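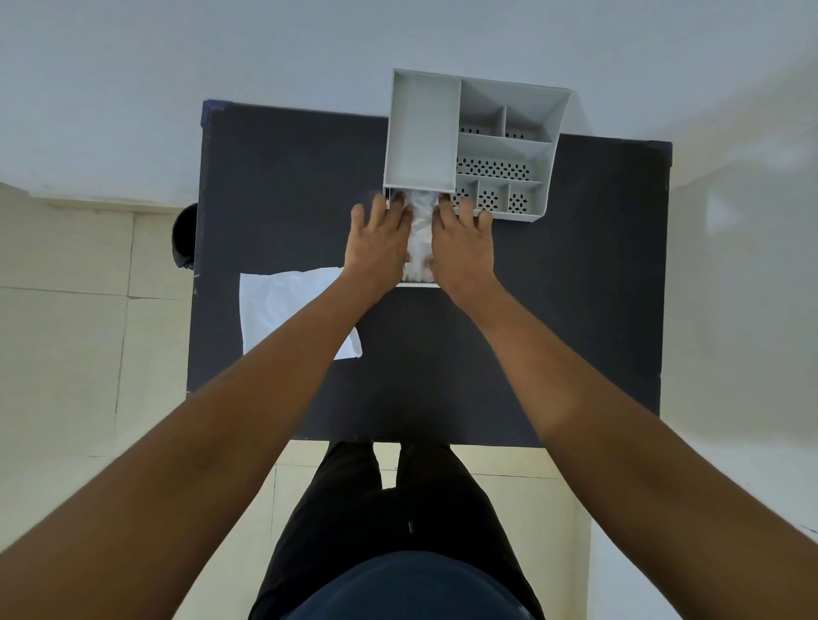 Who has to file an asset declaration in the Clarnthorpe portal now that the list of covered posts has been widened?

Heads of department, their deputies, members of procurement panels and anyone who signs contracts above 2000 on behalf of the council. The last two groups are new this year. If your post is on the list, you will see a Declarations tab after you log in.

Ticket 2915
Queue: Declarations portal, user accounts and forms
Status: Resolved
Priority: Raised from normal to high
Product: Korkenell Register, hosted for Clarnthorpe council

Reported problem

A procurement panel member logs in and gets the Declarations tab, but the form stops at section 3 (property and shares). Pressing Save and Continue brings back the message "Filer category not recognized." The draft is kept. Nothing can be submitted.

The reporter tried two browsers and a different computer. Same result each time.

Log

9:10 a.m. Ticket opened by the council's ethics office. They ask whether the filing deadline can be moved for this person. Told them we don't set deadlines and that the request has to go to the council clerk.

9:40 a.m. Reproduced with a test account set to Panel Member. Section 1 and section 2 save normally. Section 3 fails. A test account set to Department Head goes all the way through.

10:25 a.m. Second report, this time from a contract signatory. Same message, same section. Linked to this ticket.

10:50 a.m. Checked the category table. Panel Member and Contract Signatory were both added when the new rules took effect in September. Both have a login role and a tab, but neither is in the lookup that section 3 uses to decide which property questions to show. The form asks for a category it can't find and gives up.

11:15 a.m. Priority raised. Pulled the number of affected accounts. The portal holds 1187 accounts, and 37 of those are in the two new categories. All 37 are blocked at section 3.

11:30 a.m. Asked Dravgate, who maintain the form rules, for the correct question set for the new categories. The council resolution says they declare "on the same terms as deputies," so I proposed copying the Deputy Head set. Waiting for them to confirm.

1:05 p.m. Dravgate confirms. They also point out that spouse income in section 4 uses the same lookup, so it would have failed next. Both sections added to the change.

1:50 p.m. Change applied on the test site. Panel Member account completes all six sections and gets a receipt number. Contract Signatory account completes sections 1 through 5, then fails on the signature page.

2:20 p.m. Signature page problem is separate. The test account's surname was entered as "Từ" and the typed signature was being compared with a version that had lost its marks. Changed the comparison to keep accented letters. Retested with that name and with a plain one. Both accepted.

3:00 p.m. Both changes moved to the live site. Ethics office told that filers can try again.

3:35 p.m. First reporter confirms submission and has a receipt.

4:10 p.m. Second reporter still sees the old message. Had them log out, close the browser and log back in. Form now goes through. The category is read at login, so anyone who was logged in during the change has to do this once.

Steps for the help desk if this comes up again

1. Ask for the filer's post and check it against the category on the account.
2. Have the filer log out, close the browser and log in again.
3. Ask them to open the saved draft. They should not start a new one. Two open drafts will put the account on hold.
4. If the message comes back, note the section number and reopen this ticket.

Questions about what has to be declared go to the ethics office. We can't tell a filer whether a share or a piece of land counts.

Still open

The ethics office wants the error text changed to something a filer can act on. Moved to a new request.

Reminder emails went to the blocked accounts while the form was broken. The office will send its own note to those filers. No late flags have been set in the system, and the clerk has not yet answered on the deadline.

Old drafts saved under the Other Staff category have not been checked. Left with Dravgate.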